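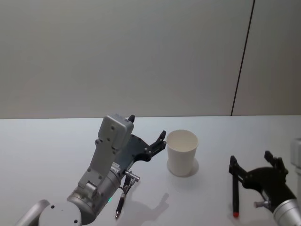
Head view, both grippers open, cup and marker on the table

wendent_g wrote:
Finished the wrist camera comparison on Sunday. Same policy, same 1,765 demos, trained with and without the wrist views. Over 200 trials, head camera only got the marker into the cup 12 fewer times. I expected a much bigger gap.

robichaud88 wrote:
Was the cup always in the middle like that? If it barely moves, the policy can memorize where it goes.

wendent_g wrote:
No, cup and marker were both placed at random. The pen is a distractor.

ukari wrote:
I don't buy it. From the head, the left camera module hides most of one finger. Try a narrower cup before you call the wrist views optional.

wendent_g wrote:
I didn't say optional. But fair, I only ran 2 cup sizes.

robichaud88 wrote:
Agree with ukari. Also split the results by arm. Garnet Fortin's group saw the left arm do worse and the average covered it up.

wendent_g wrote:
Will do. Per-arm numbers in December.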